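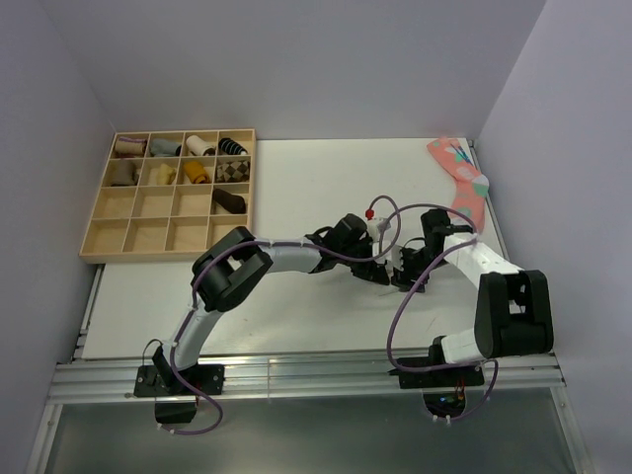 Olvera House Residents' Association
Minutes of the general meeting, June 12, 2022
Held in the Lidden Room, ground floor

1. Minutes of the last meeting
Approved with one correction. The dryer on the left was out of service, not the one on the right.

2. Laundry room
The new washer is in and working. The old one has been taken away and the floor drain behind it cleaned. The bill from Korine came to $537, including haul-away, and has been paid from the repair fund. The room will close at 10 p.m. as before.

There was a complaint about wet loads left in the machines overnight. It was agreed to put up a sign asking people to come back within 15 minutes of the end of a cycle. Anything left longer may be moved to the folding table. It may not be put on the floor.

3. Single socks and small items
This took up most of the evening. The cardboard box under the folding table has been full since spring and people have stopped looking in it. Things go in dirty or in a knot and stay there.

The proposal was to give up the box and use a wooden tray with dividers, one sock to a compartment, rolled or folded so the color and pattern can be seen from the top. The tray discussed has sixteen compartments, four by four. Striped and checkered socks are easy to claim this way. Plain dark ones will still be hard, and it was suggested that those be laid out with the toe showing.

Points agreed:
Socks go in clean and dry only.
One to a compartment. No stuffing two in to save space.
Fill from the back row forward, so the empty spaces stay in front.
A sock that does not fit its compartment gets folded again.
If a match turns up, take both and leave the compartment empty.
Anything still there at the end of the month goes in the Amomeck textile bin by the gate.

Thin white pieces were discussed separately. They are hard to see on a white table, and more than one has been wiped up with the lint or taken for a rag. They also do not roll well. The thin fabric slides and bunches up at one end, and the creases stay in. The advice was to spread the piece flat first, smooth it from the middle out to the corners, and only then fold.

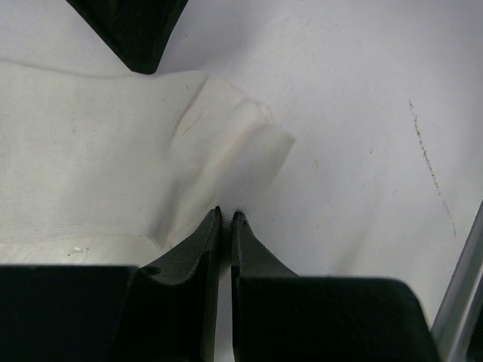

Unit 9 asked whether white items could be kept out of the tray altogether and pinned to the corkboard, where they would show up against the brown. There was some support for this. Others felt that underwear would end up on the board. It was left that white socks go in the tray and any other white item goes on the shelf over the sink, folded.

The tray was approved on a show of hands, with two against. It will be tried until the end of July and then looked at again.

4. Funds
The repair fund stands at just over $2000 after the washer. A further $300 was approved for shelving and a new light over the folding table. Two quotes are to be obtained.

5. Bikes in the hallway
Put off to the next meeting for lack of time.

6. Other business
The side gate is sticking again. The key to the meter closet has been found and is back on its hook.

Meeting closed at 8:50 p.m. Next meeting in July, same room, date to be posted by the mailboxes.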